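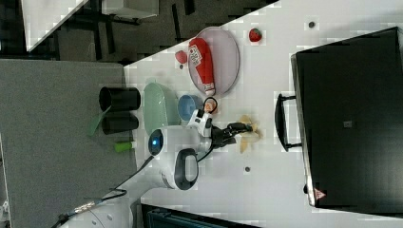
Figure 7.1 Foods, dishes, and a bottle of ketchup on a white tabletop, before sorting.

CHAPTER 7
Clearing and Sorting the Table

Chapter Contents
7.1 Why the Table Comes First
7.2 Sorting by Kind
7.3 What Is Stored and What Is Thrown Away
7.4 Dishes, Bowls, and Serving Tools
7.5 The Finished Surface
Review and Practice

Key Terms
clearing
holding place
mixed surface
open item
resting item
return path

Introduction

Students who have completed Chapter 6 will be familiar with the layout of a working kitchen and with the places where food, dishes, and tools are normally kept. The present chapter turns to the table itself. In most homes and in many small dining rooms, the table is the surface on which the largest number of unrelated things come together. Fruit is set down there after shopping. Bottles are brought from the refrigerator and left. Plates and bowls wait to be filled or to be carried to the sink.

A table in this condition is called a mixed surface. The term does not mean that the table is dirty or that anyone has been careless. It means only that things belonging to different places are resting together, and that a person who wishes to use the table must first decide where each of them should go.

Figure 7.1 shows a mixed surface of modest size. A banana, a tomato, and a strawberry share the table with a plate, a dish, a small blue bowl, and a red squeeze bottle of ketchup. The bottle lies across the plate. In the terms used in this chapter, the bottle is a resting item: a thing that has been set on or in another thing which is meant for a different use. Resting items are dealt with early, as the object underneath cannot be put away or used until they have been moved.

The figure also shows two black cups standing off the table, on the gray carpet, with a green spatula between them. Students should make a habit of looking beyond the edge of the table before they begin. Items near the table are often part of the same task, and a count of dishes that leaves them out will be wrong.

Learning Goals

After studying this chapter, the student should be able to:

Describe a mixed surface and name the groups into which its contents fall.
Identify resting items and move them in a sensible order.
Choose a holding place for items that cannot be put away at once.
Plan a return path that avoids repeated trips across the room.
Decide which foods may be stored, which should be eaten soon, and which should be discarded.
Leave a table ready for its next use.

Background

The method taught in this chapter was first set down by Jouko Kemppainen in the household course at the Skarnthorpe Institute. Kemppainen had observed that beginning students tended to clear a table from the nearest edge to the farthest, picking up each item as they came to it. A student working in this way might walk to the refrigerator with a bottle, return for a piece of fruit, walk to the counter, and return again for a plate. The work was completed, but much of the time was spent in walking.

In a classroom study held over one September term, 36 students were asked to clear the same table twice. On the first occasion they received no instruction. On the second they were told to group the items before carrying anything away. Their instructors recorded 228 separate trips in the first exercise and 100 in the second. The tables used in the study were small, and the results should not be applied directly to large dining halls or to commercial kitchens, which are treated in Chapter 11.

The Skarnthorpe course was later adopted, with changes, by the training kitchen at Govivmont. The Govivmont version added the holding place, a cleared corner of the table or a nearby counter where items may wait. It is this version that the chapter follows.

The Order of Work

Clearing is divided into four stages. Each is discussed at length in the sections that follow, and the summary below is provided for reference.

Stage 1. Look. Stand where the whole surface can be seen. Note the foods, the dishes, the containers, and anything standing on the floor nearby. Nothing is touched during this stage.

Stage 2. Free. Lift resting items and set them in the holding place. Check that caps and lids are closed. An open item must be kept upright until it has been closed.

Stage 3. Group. Bring like things together. Whole fruit may be gathered in a clean bowl. Soft fruit, such as strawberries, should be placed last so that it does not bear the weight of other items.

Stage 4. Carry. Take each group along the planned return path, beginning with foods that must be kept cold. Dishes follow, and serving tools are carried with them.

Before You Begin

The exercises in Section 7.2 require a table, a tray, a clean bowl, and a small selection of foods and dishes. Allow 25 minutes for the first exercise. Students working in pairs should agree on the holding place before either of them moves an item.

Read Section 7.1 and write a short answer to the following in your course notebook: On the table you use most often, which items have a fixed place elsewhere, and which have none? Keep the answer at hand, as it will be used again in the practice work at the end of the chapter.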